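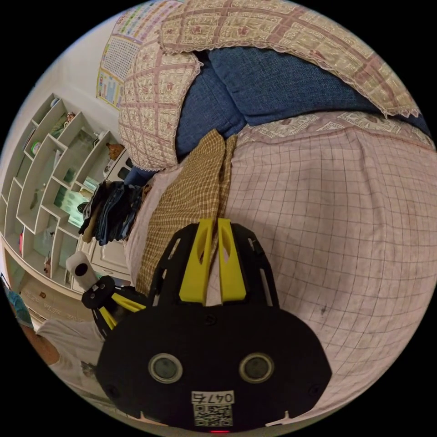

*Two grippers with yellow fingers, pointed towards a bed.*

I have a soft spot for the comment section, and I mean a proper one, the sort that sits under a small video from a small channel and fills up slowly over a month or two. I've been thinking about it since November, when Jurel changed its front page so that every account now carries a big round number beside the name. Followers, in bold, before you've heard a word the person has to say.

I think the number is the least interesting thing on the page, and I'd like to spend a little while telling you what I'd look at instead, because there is so much good stuff down there!

Take Antigoni Triantafyllou. She sings old songs in her kitchen, one verse at a time, usually with a kettle going somewhere behind her. She has 441 followers. By the new front page she barely exists. But read under any of her videos and you find people typing out the verse their gran sang, which is never quite the same as hers, and other people turning up to say no, in our village it went down at the end and the girl didn't marry him. Under one song there are 83 replies, and I read every single one of them on a train and missed my stop. There's an argument in there about a single word (it may mean a shawl, it may mean a kind of bread) which goes on for weeks and stays friendly the whole way through. When did you last see that under a film star's holiday snaps?

I've nothing against film stars, by the way. I follow plenty. I was delighted when half the cast of *Bimham* started posting from their caravans, and I'll watch anybody famous try to cook an egg. But the talk under those posts is all hearts and flames and "come to Leeds", and it goes by so fast that two people could never answer each other even if they wanted to. A crowd that size can cheer, and cheering is lovely, but you can't have a chat in it.

The usual reply to this is that big accounts pay for small ones. Leonidas Vrettos made the case in his newsletter and made it well: the stars bring people through the door, the adverts get sold, and Antigoni gets somewhere free to put her songs. I think he's right about the money. Where I part company with him is the next step, where he says the front page should therefore be arranged to suit the stars. A supermarket makes its money on some things and puts other things by the door. Somebody chooses. Jurel could put a singer in her kitchen by the door tomorrow morning and the film stars would still have all their millions by teatime.

And people do like it when it happens! Kirnesell, which is tiny and a bit clunky and which I love, used to have a page called Next Door. It showed you 22 posts from accounts you didn't follow, in no order at all, with no numbers anywhere. Some of them were dull. One was always somebody's tomatoes. But you read them, properly read them, since you had no idea whether you were looking at a nobody or a somebody and had to make up your own mind. I found my favourite film podcast there, and a man who restores fairground organs, and a very long thread about which actor has the best walk. I still think about the walk thread. I now can't watch any film with stairs in it without marking the lead out of ten.

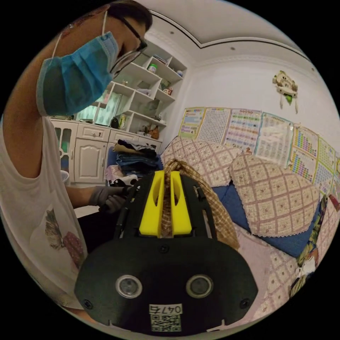

*Face mask, glasses and a cat-like figure on the front of the top.*

Next Door went away when Kirnesell redid its app, and what came in its place is a list of who is rising. It's the same list you get everywhere. I opened it on the first evening and knew every name, which rather takes the shine off a discovery page.

What happens to people when the number goes up in bold? I asked a few I know who post regularly. Athina Giannakopoulos, who reviews quiz shows and is far funnier about them than most quiz shows deserve, told me she had started checking hers before breakfast. She'd never once done that when it was tucked away on a second page. She had also stopped doing the episodes on old radio quizzes, as they always lost her a few. Those were the best ones! The one on the buzzer that kept going off by itself had me in tears. She lost 17 followers over that, and I'd like to meet each of them and ask what they were hoping for.

Nektarios Kontogiannis went the other way and has been having a marvellous time. He put a strip of tape across the top of his screen. It covers the number, and also the clock, so he is late for everything, but he says he's making more than he has in years. His series on theme tunes is back, and the one about what makes a good police drama tune (a saxophone, then no saxophone) is worth your whole evening.
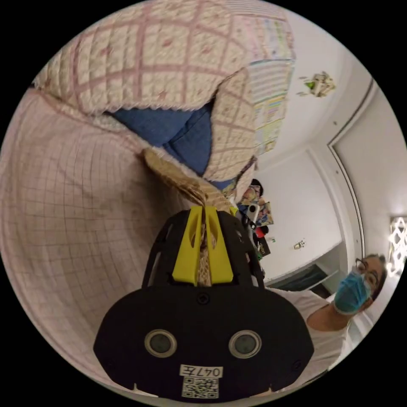
I don't think tape is the answer for everyone, though I've tried it and it does feel rather good. What I'd love is a switch. Let me turn the numbers off, on my own page and on other people's, and let me leave them off. The photo site Abou Zeid has had one for ages, hidden in the settings under "Display", and the people I know who've found it never go back. It would cost the companies so little. The advertisers could go on seeing every figure they liked.

I'd also ask for comments to be shown in the order they were written. I know this sounds like a very small thing to get excited about. But when the "top" comment comes first, you see the joke that got the most hearts, and then another joke that is nearly the same joke. In order, you see a conversation start up. You see somebody called Ourania Zacharopoulos ask whether anyone remembers the name of the actress who played the aunt, and someone get it wrong, and someone else get it wrong with great confidence, and then eleven days later a woman arrives who was in the same drama club as her and has a story about the hat.

I'd never have gone looking for that story. I've told it at three dinners now. It was under a clip with hardly any views, on an account whose last post was a blurry picture of a bus, and if you sorted the whole site by size you'd be scrolling until next year before you got to it.

So go and read some comments this week, on something small. Leave one as well, if you know the other verse.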